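Subject: Re: [Sokance-growers] Garlic, when do you plant?
From: Bogumił Sobczak
Date: 20 August 2023

> Hi all, new to the list and new to garlic. We moved into the old
> Olszewski place in the spring and there are two raised beds along the
> south fence that I'd love to fill before winter. When does everybody
> plant around here? And can I just use the heads from the grocery
> store, or is that asking for trouble?

Welcome! I know those beds, the soil in them is lovely (or it was when old Mrs. Olszewski was growing her beets there), so you're starting ahead of most of us.

I plant the first week of November. I used to go a lot earlier, but we had one of those long warm falls and my tops were up past my ankle before the first real freeze, and then they got hammered. They came back, sort of, but the heads were puny. Now I wait until I need gloves to do it.

Grocery store heads will sometimes grow fine, and I've done it in a pinch. Mostly it's softneck from someplace much warmer, though, and you can bring in white rot with it, and once that's in your bed you'll be stuck with it for years. I'd buy seed garlic the first time and save your own after that. I haven't bought any in ages! I put in 100 cloves last year from my own heads and lost 13, mostly down at the low end where the water sits.

Break the heads up the same day you plant, leave the skins on, and put them in pointy end up, 2 inches down. My neighbor goes deeper and swears by it, so take your pick. Then straw, lots of it, more than looks sensible.
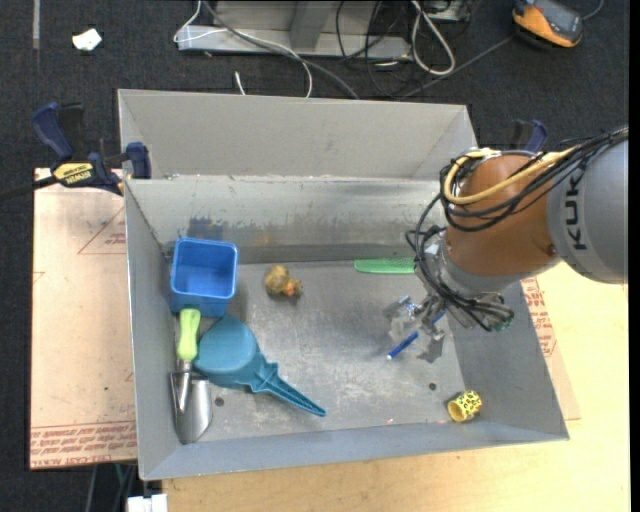
The other thing is feeding. I work compost in beforehand and then don't touch them until the shoots are up in spring, when they get a bit of blood meal and a good weeding. Garlic hates weeds, it just sulks. If you get hardneck you'll also have scapes to cut in early summer, and those are half the reason I grow it (chopped up in scrambled eggs, oh boy).

Does anybody still have that hardneck that was going around a few years back, with the big purple-striped cloves? I gave away more of mine than I should have and I'd happily trade for some dahlia tubers once I've dug them. I've got far too many of the dark red one.

Also, whoever ended up with my long-handled bulb planter after the spring swap, no hurry, but I'd like it back before November!

Bogumił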